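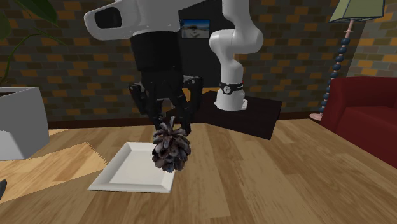
Our club's trip to the Irkcombe spaniel fair was the best day out I've had with dogs in years, and I'm already looking forward to the next one in May! Five of us went up in two cars with three dogs between us, and we were on the showground before the first class had been called. The scentwork ring was where I spent most of the morning. Beginners there start on something with a strong natural smell, and a pine cone does nicely, all those overlapping brown scales with their pale edges giving a young dog plenty to get its nose into. My own Bracken took one sniff, looked at me as if I'd been keeping secrets from her, and was off round the straw bales.

The steward in that ring was Yeison Urrego, who was wonderfully patient with the nervous dogs (and the nervous owners). He let each dog have as many goes as it wanted and kept the queue moving all the same – no idea how. I came away with a page of notes and a sore knee.

After lunch we walked over to the Janusholm kennels, on the far side of the lane, which were open to visitors all afternoon. There are 40 runs, each with its own bit of grass, and the whelping rooms have underfloor heating. We weren't allowed in with the youngest litter, quite rightly, but we could watch them through the glass, and I'd have stayed there till dark if the others had let me. Mrs Fourie took us round herself and answered everything we threw at her about feeding, worming and how she chooses homes for her pups. She keeps a handwritten book on every litter and was happy to show us the older ones.

A word on the practical side for anyone thinking of going. Parking is on grass and gets soft by the gate, so bring boots. The tea tent does a very good cheese scone. Dogs must be on leads outside the rings, and there's a tap by the secretary's caravan for filling bowls.

The raffle raised £3,726 for spaniel rescue, and our table won a grooming kit, which is going to live in the club cupboard. Ask me if you'd like to borrow it.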